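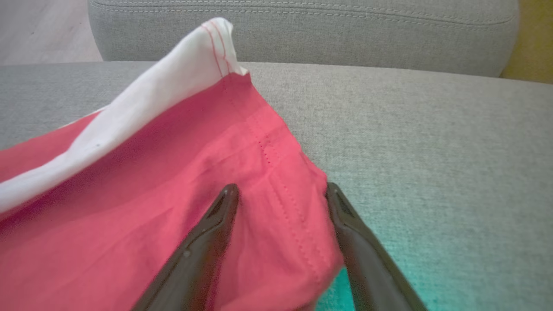
## Shrinkage, seams and the second wash: a conversation with a textile tester

The testing room at Jistell occupies the back third of a former print shop. It has two conditioning cabinets, a row of domestic washing machines and a long bench marked in half-inch divisions. The technician who runs it has tested household textiles for 27 years, mostly cotton bedding, table linen and light covers. She agreed to talk on the condition that her name be left out, as her clients include several companies that compete with each other.

Her main subject is dimensional change, the trade term for what most people call shrinkage. She dislikes the common word.

"Shrinkage only goes one way," she said. "I have pieces that come out longer than they went in. A loose knit will grow across the width while it loses length. If you only wrote down what got smaller you'd have half a report."

The procedure has changed little since she started. A specimen is laid flat without tension in a conditioned room and left until it stops gaining or losing moisture. Marks are placed on it in pairs, in both directions, well away from the hems. The distances are recorded. The specimen is then washed, dried, conditioned again and measured between the same marks.

Most of the errors she sees in outside reports come from the conditioning. Cotton takes up water from the air, and a piece measured straight out of a dryer will not give the same figure as the same piece measured the next morning.

"People get impatient. They pull it out, it's flat, it looks ready. Then they send me a number and want to know why mine is different."

### Sewn goods and flat cloth

Mills generally test cloth before it is cut. She prefers to test the finished article, and about this she is firm. A pillow cover made of two fabrics joined by a seam behaves differently from either fabric alone. If the colored body contracts more than the white border, the border has to go somewhere, and it goes into ripples along the stitch line.

"The mill says both fabrics pass. And they do pass. Each one is inside the tolerance, one at the top and one at the bottom, and you've sewn them together."

Thread is the third material in the joint and is often left out of the specification. A polyester thread hardly moves in the wash. Sewn into cotton at high tension, it may already be holding the cloth slightly gathered before any water is involved. She asks clients to submit the thread cone with the article. Few of them remember.

Stitch density matters as well, though less than she once believed. A run of samples she made up for Brulla, a bedding supplier, compared 8 stitches to the inch with a coarser setting on otherwise identical covers. The coarser seams puckered less but opened more readily when pulled. Brulla stayed with 8.

She described parallel double stitching as useful on a border that will be handled a lot, with one reservation. Both rows need to be sewn at the same tension. When they are not, the strip between them twists, and no amount of ironing takes the twist out permanently.

### Color transfer

Strong reds next to white are a large part of her summer work. August is the busiest month, when holiday goods for the winter season are being approved.

The test for this is simple in outline. A strip of undyed multifiber cloth is attached to the colored specimen and the two are washed together in a small steel canister. Afterward the strip is compared against a gray scale under a standard lamp and given a grade. She carries out the grading herself and does not do it late in the day.

"My eyes at four o'clock aren't my eyes at ten. I can see it in the old books. The afternoon grades are kinder."

A red that grades well in the canister can still fail in a home. She gave leaving a damp load in the drum as the usual reason. The canister test ends on time and the specimen is removed. In a house, a load that finishes on Sunday night may stay in the machine until the following evening, with the colored and white panels pressed against each other the whole time. For that she runs a separate test, using a weighted plate and a warm cabinet, which many buyers do not request.

Asked whether cold washing solves the problem, she said it reduces it. Loose dye left on the surface after manufacture will move in cold water too, and the first 2 washes carry off most of it. Her advice to the public is the same as the advice on most care labels: wash strong colors separately at first, and take them out promptly.

### Records

Every specimen gets a number and a page. The current book, begun when the room moved to this building, stood at 1,042 entries on the day of the interview. The pages hold the measurements, the machine used, the detergent batch and a swatch stapled to the lower corner.

Elever, which makes the bench software used by several labs in the area, has offered her an electronic system. She tried it for a season and went back to paper, keeping a spreadsheet for the client reports.

"The swatch is the reason. I can go back and put my thumb on it. When somebody calls and says the cloth has changed since the first order, I've got the first order."

That happened with a contract for the Chung hotel, where a replacement lot of table covers came up short after laundering. The stapled swatch and the new cloth had the same weight and thread count. Under magnification the new yarn showed a harder twist. The supplier had changed spinners and had not said so.

### What buyers should ask

She was reluctant to offer shopping advice. Pressed, she said that a label reading "preshrunk" means little without a figure, and that a residual figure for both length and width is the thing to ask for. A seller who can give only one figure has probably been given the larger of the two, or the smaller, and there is no way to tell which from the label.

She also suggested washing a new cover once before deciding whether it fits. Most cotton goods make the largest part of their change in the first wash. The second adds a little. After the fifth she stops measuring, unless the client is paying for more.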